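Chapter 2
Getting There Without Losing Your Mind

I missed my first ferry to Savville by two minutes. I was standing on the dock with a sandwich in one hand and my ticket in the other, watching it go, and the next one left in 7 hours! So I'm starting this chapter with timetables, even though I know you'd much sooner read about beaches.

My old tour-desk boss, Asnakech Mersha, made every trainee plan the same trip three ways: by bus through Bastden, by train, and by boat. I grumbled the whole time (it took me 11 tries to get the train version right), but I still plan that way today.

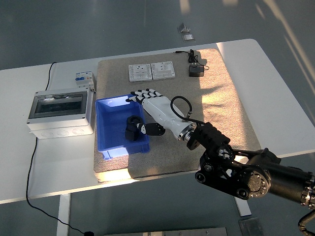
The bus is the cheapest of the three, and if you go in April you'll nearly always get a window seat. Leave at least 30 minutes to change at Bastden, more if your client has big bags. We'll work through that connection first, then do the train, and by the end of the chapter you'll be writing up a full route sheet of your own.

Key terms: connection, layover, open ticket, route sheet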